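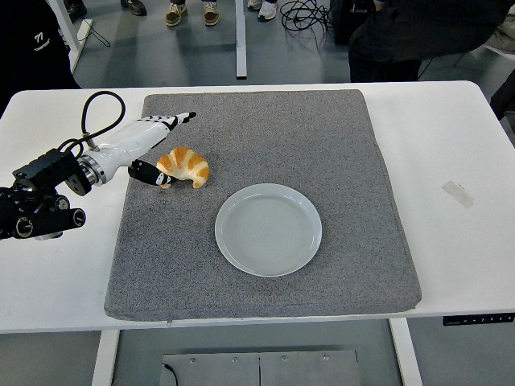 Home Reviews Guides Parts Bin Contact

Netik grasp planner, after a good long while with it

7/19/18

I put off writing this one. I'd used the old free version of Netik back when it was mostly a viewer with a few scripts bolted on, and I didn't like it much, so when the paid version came out I figured it was the same thing with a nicer icon. I was wrong about that (mostly). I've now had it running our hand and arm every working day for 42 days and I have opinions!

Quick background for anybody new. Netik takes your camera view, finds the object, comes up with a bunch of ways to grab it, throws out the ones your hand can't reach and then hands a finger plan to whatever is driving the joints. It does not drive the joints itself. I use Hamdan for that, and it talks to Hamdan over a plain socket, and the setup took me one afternoon including lunch.

My test for everything is the croissant. I know, I know, everybody else uses blocks or soup cans. But a croissant is shiny on top, pale in the creases, curved, a different shape every time, and it tells on you right away if you squeeze too hard. Job is simple: pick it up off the felt, put it on the white plate. If a planner can do that with a five-finger style hand I'll trust it with most things on my bench.

So, the finding part. This is where Netik is really good. The old version would lose the edges where the glossy crust caught the light, and it would hand me an outline with bites taken out of it. The new one gets a clean outline nearly every time on gray felt. The plate gave it more trouble. A white plate on a gray mat is easy, but my table is white too, and if you let the mat slide so the rim gets near the edge it starts thinking plate and table are one big thing. There's a setting called "support surface" that fixes this – you draw a box around the mat once and it stops caring about anything outside it. Draw the box. I lost a whole morning before I drew the box. It also keeps it from getting interested in people's shoes.

Planning is a mixed bag. Out of the box it makes up to 2000 candidate grasps per object, which sounds great until you're standing there waiting for it. I turned it down to 600 and saw no difference at all in what it picked, and the wait went from annoying to fine. What it picks is usually thumb and index finger across the middle of the croissant, with the other fingers kept out of the way. Good choice. Now and then it goes for the skinny tip instead, and the tip breaks off, and you've got crumbs in your felt. You can tell it to prefer the center of mass, and I do, but the slider for that is hidden two menus deep under "advanced shaping" and goes back to zero whenever you load a new hand file. Please fix that!!

The thing I like best is the slow step mode. You hit the space bar and the plan moves ahead one little piece at a time, and the screen draws where each fingertip thinks it is. With a hand that has this many joints I can't tell you how handy it is. I found out my index finger was calibrated a few millimeters off just by stepping down to the mat and comparing the drawing with the real thing. I'd been blaming the planner for that for a week. Sorry, Netik.

Stuff I don't like:

The hand file editor is rough. Mine has 26 lines for collision shapes and I had to type every one. Ranent's planner pulls them straight out of the hand model, so it can be done.

It knows nothing about cables. Mine loops up off the top of the hand, and Netik will happily plan a wrist roll that winds it up. I put in a fake block where the loop goes and that works okay, but it costs you some reach.

The log files are enormous and the names don't mean anything.

No undo in the scene editor. None!

I tried Plasel for a weekend too, to be fair to everybody. Its planning is faster and it's prettier to look at, but it kept wanting to treat the hand as a two-finger gripper, and if that's how I wanted to work I'd have bought a two-finger gripper. For suction or parallel jaws I'd probably go with Plasel. For a full hand, Netik, and it isn't close for me.

Support has been decent. I wrote in twice, got an answer the next day both times, and the second one even came with a patched file that worked. They say the next release is due in November and that the slider thing is on the list. I'll update the review if it gets fixed.

Four out of five. I'm keeping the license.

Contact | Copyright 2018 | Back to top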